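Gurnura Eats
31 Jan 2025

Wedding and party season quotes are landing in inboxes, so a thread on dessert tables, candy carts and favor bags, and what you're paying for. I've been collecting price sheets since October and I have opinions.

1/ "Handmade." Ask who made it and where. I asked one supplier in Serkgate which of their truffles were made in their own kitchen. The answer was "all of our products are finished by hand." Finished. I can finish a truffle by hand too. I do it most evenings.

2/ Being fair for a second: buying in wholesale candy is fine. Most people at a party want sour worms and something chocolate. But wholesale candy at a boutique price, with "artisan" on the sheet, is a markup with a ribbon on it.

3/ The minimum spend. Mackay Sweets lists a cart rental at a decent price. Scroll down and there's a $900 minimum on the candy that goes in it. Their candy only. You can't fill it yourself, you can't leave half of it empty. So the rental price on the front page is a number no customer has ever paid.

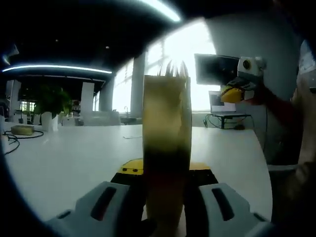
Paper bag, top edge jagged.

4/ Favor bags. Watch for "from" in front of the price. "From" gets you plain paper and one scoop. The bag in the brochure photo, with the tag and the lining and the nice ribbon, is a different line on a different page. Ask for a price on the exact bag in the photo and see how long the reply takes. My longest wait so far was 2 weeks.

5/ And ask what a scoop weighs. I've asked every one of them. Most told me "generous." Generous isn't a weight. Illenow Confectionery gave me a figure in ounces the same day, so it can be done.

6/ Service time. A popcorn machine "for the evening" was two hours on one contract I read, and setup counted toward it. Kettle takes a while to heat, operator wants to be packed up before the hall closes. How much popcorn is anyone eating? Get a start time and an end time for actual serving, in writing.

7/ Samples. Somebody always tells me to just go to a tasting. Okay, go. But the tasting tray was made for the tasting. What you want is a piece from a regular order, the same age yours will be when your guests get it. Fudge that's lovely on day one can be grainy and dry by the weekend. I've had both from the same shop.

8/ Allergens. "We can cater for most diets" is on nearly every site. Try asking if the nut-free brittle gets made in the same pans as the peanut one. If they have to go and check, I'd want to hear what they found out before I paid a deposit. If they don't go and check, I'd skip them. 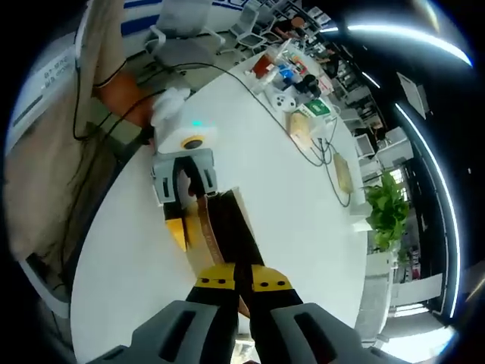
Reply from Mackay Sweets: Our minimum is there because we travel with full stock and can't resell opened jars. It's on the booking form and we'd be glad to talk anyone through it.

9/ Thanks for answering, truly, most don't. I believe you about the opened jars. I'd still put the $900 next to the rental price and not at the bottom of a form people see after they've picked a date. If it's a fair charge it can stand up on the front page.

10/ Someone also asked what the full package costs when everything's added in. The highest quote I have, for cart, popcorn, favor bags and delivery inside Serkgate, came to $2000. The same supplier's home page says "sweet treats for every budget." Whose budget was that?

11/ Deposits. Read the part about moving your date. A couple of these contracts treat a new date as a cancellation plus a new booking, so you pay the deposit over again. I'd cross that line out and send it back. Worst they can do is say no.

12/ More price sheets welcome, especially from suppliers outside Serkgate. Black out your name and address before sending. I'll add the scoop weights when I get them, if I get them.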